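Clasgate Residents' Association
Minutes of the meeting held 2 April 2023

Item 3. Visit to the Fomanance open day

Yusri Santoso reported on the laundry robot shown at Flullham. Over 200 people had signed up, so each group got 25 minutes, a good part of it taken up by a talk. The presenter said the machine would "free up mornings." Yusri asked whose mornings and did not get a clear reply.

The demonstration used one front loader and one basket, with a red garment and some white cloth in it. Bijan Hosseinzadeh asked who sorts the wash. Yusri said the company's answer was that sorting is "on the road map."

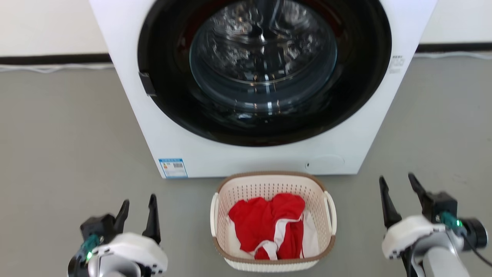
Bijan said our own laundry room has top loaders on one side and a step down at the door - neither came up in the talk. He also wanted to know who pays when a sleeve gets torn. Yusri had put this to the staff and was told to email.

The quoted rental is $366 a month, before service calls. Several members felt this was a lot for something a person does in a few minutes. Mrs. Shahbazi thought it could help tenants with bad backs and asked that this be noted.

Agreed: no trial for now. Yusri to ask for the service terms in writing and a list of buildings already using it, if there are any. Back on the agenda in June.

Item 4. Dryer vents

Held over.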